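Wallpaper lifting at inside corners, lining paper or not?

Board: Walls and Ceilings

gliapis
Joined June 2018
Small box room, three walls papered with a non-woven from Castunitz, small floral repeat. Paste-the-wall method, Trusitora ready-mixed adhesive. Both inside corners are lifting. The gap is 2 mm at the widest point, over a run of 93 cm from the skirting upwards. The flat areas are sound. Walls are gypsum skim, one mist coat, no size and no lining paper. The fourth side is mostly window and was left painted.
I wrapped the full width round each corner in one piece. Was that the fault, or is it the missing lining?

Kyriaki K
Wrapping in one piece is the fault. Non-woven doesn't stretch, so any corner out of plumb leaves a void behind the paper, and the void opens when the heating comes on. Cut the strip so that it turns the corner by a few millimetres, then hang the offcut from a fresh plumb line on the next wall and lap it over the turn. You lose a sliver of pattern. On a small floral you won't find it again.

bcyoo
Disagree in part. I have wrapped non-woven in one piece plenty of times with no trouble. What you can't do is wrap it over unsized skim. One mist coat is still thirsty, and the paste goes into the wall before the paper has grabbed. Size first, wait overnight, then paste the corner with a brush and the rest with a roller. A roller never gets into the angle.

Kyriaki K
Plenty of times on straight corners, presumably. Put a level on his.

gliapis
Level on both. Left corner is out by the thickness of a pencil from top to bottom, right one is close to true. The right one is lifting as well, though less.

bcyoo
Then you have both problems.

L. Margaritis
Lining paper has not been answered. On new skim I would always line, hung horizontally so the joints don't coincide. It evens out the suction and gives the paste something to key to. Gralenholm do a heavy one that stays flat. For a repair, though, I wouldn't strip sound walls to put it in. Slit the corner with a new blade, brush border adhesive behind both edges, press back with a seam roller and wipe off at once. If the slit shows, run a thin bead of decorator's caulk and touch it in with a matching tester pot.

Kyriaki K
Caulk on pale paper goes yellow. I'd use a trim.

L. Margaritis
Cheap caulk goes yellow. I have one done four years ago that hasn't.

gliapis
What sort of trim? I had assumed that was for kitchens.

Kyriaki K
Slim metal angle, fixed at top and bottom, or stuck with a low-tack adhesive if you may want it off again. Zacharopoulos sell it by the length and will cut it. It covers the cut edge of both sheets, so neither has to be perfect. Let the paper dry fully first or you trap moisture behind it. It does look a bit hard against a floral, and some people can't stand it.

bcyoo
I am one of them. A trim in a bedroom looks like a shop fitting.

D. Nikolaidis
Small dark blue flowers on pale lavender-blue, with metal posts on the vertical corners. Judge for yourselves whether it's too hard. 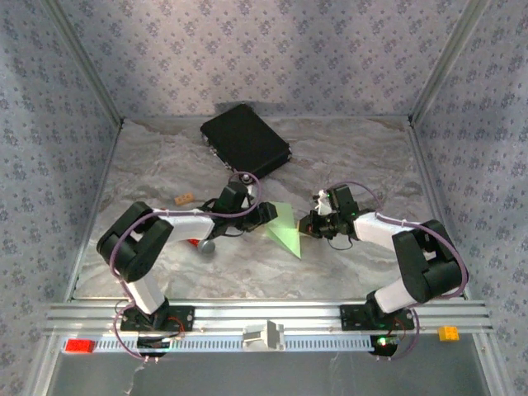 bcyoo
Still too heavy for my taste, but I concede it hides the joint. I would go narrower in a box room and paint it the ground colour of the paper before fixing. Grigoris, do the left corner first and leave it a week before you touch the right.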